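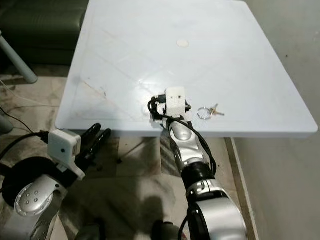

benchgrease: I'd have started with a block. Keys are thin, they lie flat, and two fingers coming down from above push the ring around more than they grab it. How are you getting under it?

tabletop_two
Original poster
I'm not getting under it. The plan is to close on the ring itself, tilt the wrist and lift. Same fingers on both arms, both running off one Zarura controller. Teleop only for now, no policy trained yet. The goal is keys from the table to a hook on the wall, any key to any hook.

My tally from the last session was 28 tries at the lift, and I kept the logs for all of them. Most of the misses were the finger landing on the key blade instead of the ring.

mossy_relay
What's the delay between your input and the arm? I had 500 ms on mine before I moved it off wifi and I couldn't pick up anything flat. Wired fixed most of it.

tabletop_two
Wired already. I haven't measured it. I'll do that before I change the fingers.

benchgrease
Measure it first, yes. I'd still put a thin rubber mat down. A slick top lets the keys slide as soon as you touch them.

tabletop_two
I don't want a mat. If it only works on a mat then I've built a mat demo. The table is a plain folding one and I want it to stay that way.
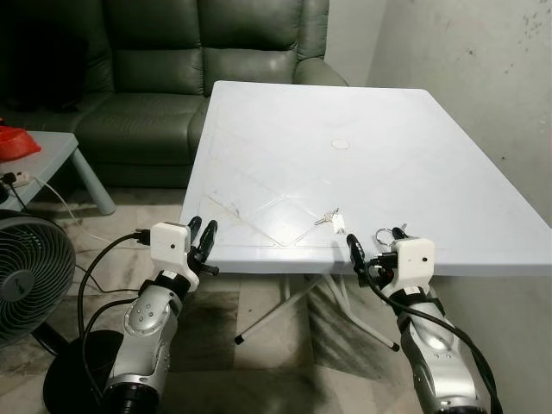
Both arms at the table, one key ring at the right gripper and another bunch still on the top.

wristroll
I agree with the OP about the mat. Where I'd spend the time is the cables. Those loops outside the forearm are going to catch on something when you roll the wrist. I used Kendorix clips on mine, two per link, with slack left at the elbow.

mossy_relay
Clips are fine until you have to swap a gripper. I took mine off in September and went back to hook and loop straps.

wristroll
Straps slip. We've had this argument.

tabletop_two
I'll try straps first, I have a roll of it. For the wall end I went with stick-on hooks, four in a row. I didn't want to drill. They went up by eye so the row slopes a little. I don't plan to redo it. 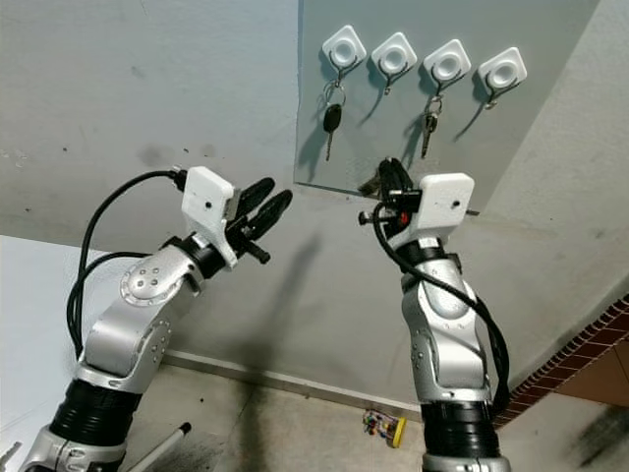

Re: Hooks and reach

benchgrease
Are the hooks fixed positions in your setup or are you finding them with the camera? If they're fixed, the slope doesn't matter. If you're finding them, it's good to have.

tabletop_two
Camera. The hooks are thin dark wire on a white plate, which gives decent contrast, but the shadows from the arms move over the wall and I don't know yet how much that hurts.

wristroll
Put a second lamp on the other side. Cheap fix.

benchgrease
By that logic it's a lamp demo. You can't turn down the mat and then take the lamp.

tabletop_two
Fair. No lamp until I've seen it fail without one. I'll post the delay number when I have it.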